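4. Trying the bowl job in the simulator

Can a machine put the dishes away yet? Mine manages it on a good day, so I'd start small.

1. Open Homemus and load the kitchen.
2. Pick the bowl and leave the speed at 10.
3. Press Run, then keep your hands off the keys!

Note: Ruaridh Halliday runs his at 4 (he's more patient than me).
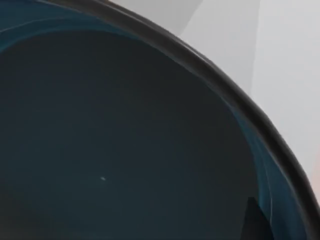
Caution: a good run in the simulator doesn't mean your real crockery is safe. I'd still practise with something cheap first.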